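Household Resource Sheet: Keeping Kitchen and Household Costs Steady When Prices Rise

Bornbridge Household Services provides this page to residents who manage a household budget. It is reviewed each April. The suggestions apply to renters and owners alike.

Understanding the delay

When interest rates go up, households often expect the price of everyday goods to come down soon afterward. In practice, months may pass before any change reaches the grocery shelf. Contracts between suppliers and stores are commonly fixed in advance, and goods already in a warehouse were bought at the earlier price. A household budget should therefore be built on the prices being paid today.

Borrowing costs can move more quickly. Residents who carry a balance on a variable-rate credit card should check the rate printed on each statement. Paying down that balance will usually save more than any bulk purchase described on this page.

Keeping a price book

A price book is a small notebook, or a single sheet taped inside a cabinet door, in which the household records what it pays for the goods it buys most often. Enter the store, the size of the package, the price and the price per unit. Twenty items are enough for most homes. Flour, rice, cooking oil, coffee, dish soap, laundry detergent and paper goods should be among them.

Use the price per unit when comparing packages. A manufacturer may keep the price of a product the same while reducing the contents, and the change is easily missed at the store. Paper goods should be compared by the square foot or by the sheet. Terms such as "double" and "mega" have no common meaning from one brand to the next.

The habit is an old one. The Bornbridge office still holds a household ledger from 1926 in which the price of lard and lamp oil was entered every Saturday, with a note in the margin whenever either one changed.

Buying ahead

Buying ahead protects a household against a price increase only if the goods will be used before they spoil. The following limits are recommended.

Dry goods such as rice and beans: up to three months' supply, in sealed containers.
Cooking oil: one bottle in use and one in reserve, stored away from the stove.
Coffee: one month's supply.
Cleaning products: up to six months' supply, in the original containers.
Paper towels and tissue: as much as can be stored dry and off the floor.

Purchases made ahead should come out of the regular grocery allowance. Do not use a credit card for this purpose unless the full balance will be paid when due. Interest on a revolving balance can cancel the saving within a few weeks.

Reserve envelope

Set aside a fixed amount each week for price increases. A household that puts away $2 a week will have $104 at the end of a year, and one that reaches $200 has enough to absorb a modest rise in the grocery bill without changing its meals. Keep this money separate from the emergency fund. Where it is held in a savings account, ask the bank whether the rate has been adjusted recently. Rates on older accounts may remain low after rates on new accounts have gone up.

Using less at the counter

Cloth towels cut from worn cotton shirts will handle most spills and may be washed with the regular laundry. Reserve paper towels for grease, raw meat juices and pet accidents. Where the perforation allows it, tear a half sheet. Cardboard tubes may be flattened for recycling or kept to hold extension cords.

Store the roll in use away from burners and out of reach of splashes from the sink. 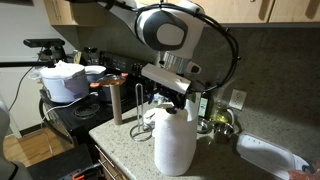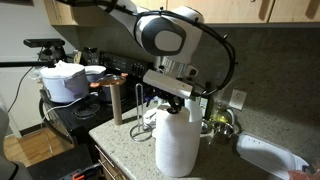
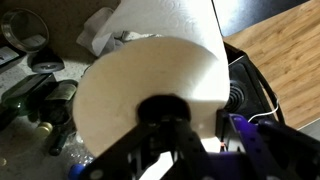 A reader, Lusura, wrote to ask whether the price book should record the shelf price or the amount paid after coupons. She had kept hers with coupons deducted and found that coffee seemed to jump every few weeks when the store had changed nothing. Her present method is to write the shelf price in ink and the coupon in pencil beside it, and she compares only the inked figures from month to month. She added that sales tax should be left out as well, at least for anyone who shops in more than one county.

The office recommends the same practice. Printed price book sheets are available at the front desk during regular hours.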